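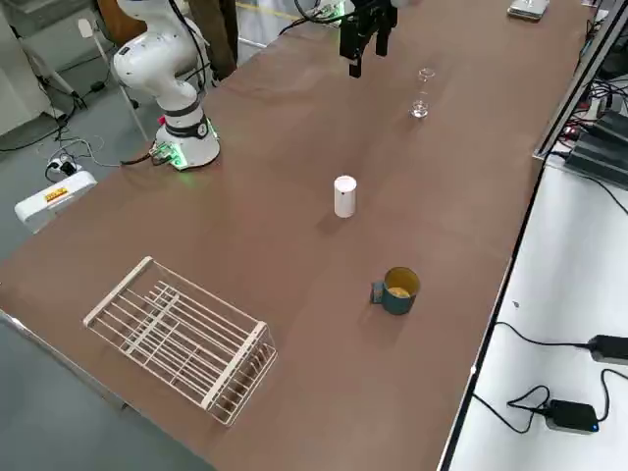 I have been meaning to write this thread since December, when I finally admitted that our washing-up routine had got out of hand, so put the kettle on and bear with me. The whole thing rests on a white wire rack, the sort with thin rods and a row of short upright wires at one end, and on where you put it in relation to everything still waiting to go in. I like mine set at a bit of an angle on a good long brown table, with the teal mug (yellow inside, my favourite, hands off) and a little clear glass kept well apart until their turn comes.

Let me start with the glass, as that's where my heartbreaks have been. A small clear glass on a brown surface all but vanishes. You see the rim, you see the base, and the rest you have to take on trust. I lost two of the tall narrow ones from Schouten that way before I learned to deal with the glasses first, while I'm still paying attention.

Then mugs. My mother dried hers upside down on a tea towel and I did the same for years, until Chepkoech Mugo came to stay and very gently pointed out that the towel was damp by the third mug and doing no good to anyone. She was right! Rack every time now, handles all facing the same way so you can lift them out one-handed with the phone under your chin.

A word about that slotted bit at the end. It's for plates and saucers, I know, I know, but small lids stand up in it beautifully and so does a chopping board if it's a thin one. Wim Dierckx swears by putting his cutlery there, which I tried, and the teaspoons went straight through.

Search recipes, rooms, people
Go

Somebody asked last time about coated wire. Mine has had a fair few years of use and the trick, if it is one, is a soak in the bath with bicarb now and again and then a proper going-over with an old toothbrush where the rods meet the frame. Dull work, put the radio on. I paid 30 for mine and have never regretted it.

Filed under: Home & Hearth / Kitchen Habits / Washing Up

Table or draining board? I'm a table person – more elbow room, and you can walk round to the other side when you've stacked yourself into a corner. You do get scuffs in the end. I've stopped fretting about them, a matte top forgives a lot, and a wipe with a barely damp cloth is all it gets from me of an evening.

Jasper Dekker has just messaged to say I've left out the tray underneath. Fair enough, Jasper. If your rack hasn't got one, a folded towel will do, or an old baking sheet with a lip. I use a Fikova tray that was meant for seedlings and it fits as if it had been measured.

Right, my tea's gone cold and I haven't even got on to pans – I'll do those tomorrow if there's any interest. Do tell me how you stack yours, especially if you've got a tiny kitchen

We use cookies to remember your preferences. Accept all | Manage settings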